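Uzma Gilani
Play kitchen sort-out, a thread. I said on Sunday I'd go through the lot before Christmas and I've made a start.
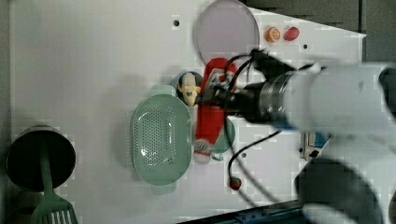 First things out on the white table. Green colander, toy orange slice, Santa.

Background for anyone new. I look after the toys for our playgroup in Ngau. The kitchen box hasn't been gone through properly since September and all sorts ends up in it.

My rule this time is that everything comes out and gets looked at before it goes back. Last year I just lifted the top layer, wiped that, and put the lid on. The bottom layer was grim by spring.

The toy orange slice stays. Cut fruit gets played with more than whole fruit in our group, I think because it looks like something is already going on with it.

The red fruit next to it I can't name. Mohsin Khattak says plum. I'd have said some kind of berry. It is going in the fruit tub either way.

The colander stays as well. It's a pale green plastic one, oval, with a little handle tab at each end. Any colander gets worn as a hat by lunchtime so I like one that washes easily.

Same goes for the lavender plate. We are short of plates. We are never short of cups.

Santa is the problem. He is long, red and white, and he does not belong in a kitchen. He'll go in the Christmas bag and come out again in December with the paper chains.

I know from experience that if I put him away too early somebody small will ask where he is every morning for a week. So he may get a few days on the shelf first.

The little figure with the yellow head is sitting in the blue dish. Figures are meant to live with the play house. They get carried over to the kitchen to be cooked, and then they stay in the pans.

Washing: warm water, washing-up liquid, an old toothbrush for the holes in the colander. Then everything upside down on a towel overnight. Anything with a seam gets a squeeze first to see if there's water inside.

If there is water inside it goes in the bin. I don't try to save those any more.

Storage. I've bought two lidded boxes from Flevadari, the Skanis ones, £14.30 each. One for food, one for pots and dishes. They stack, and the lids clip on both sides.

Labels will be pictures. Most of ours can't read yet and the grown-ups don't read labels.

Still to do: the pretend tins, the tea set, and the bag of felt vegetables from the Pomimell sale, which I haven't opened.

A couple of people have asked if we take donations. Yes to plates and bowls, yes to wooden food. No more cups please, and nothing with a battery.

Mohsin is dropping off the spare towels at 4 and then I'll get the first lot washed. Will add to this when I get to the tea set.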